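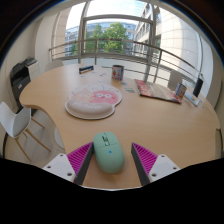
## 2. Planning what to buy

Congratulations on getting this far! Planning a Clumano hand-held gripper station is the fun part, and a good plan makes your budget go much further.

1. Pick your first task. Small desk items are a great start – a computer mouse is smooth, light and easy to replace.
2. Measure the table. Leave open surface between objects so both fingers can come in from either side.
3. Count your operators. Order one gripper for each, plus one spare for the site.
4. Price the finger pads separately. The ridged pads are wear parts, and Tekin sells them in packs of eight.
5. Set aside $600 for pads, screws and props in the first year.

**Note:** Everyday props cost very little. Tin cans, magazines and a mouse pad will give you a wonderful range of shapes, and you may have them all already.

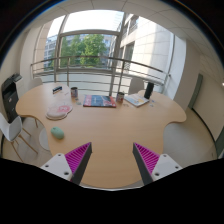 6. Send your list to the Gitevville office for a quote. Prices hold for 90 days.
7. Book delivery through Skidstead. Orders for October should reach them by 9 September 2025.

**Caution:** Don't mix pads from different packs on one gripper. Uneven wear changes the grip – replace both sides together.

If money is tight, buy fewer grippers and keep the full pad budget. You can add stations later using the form in section 9.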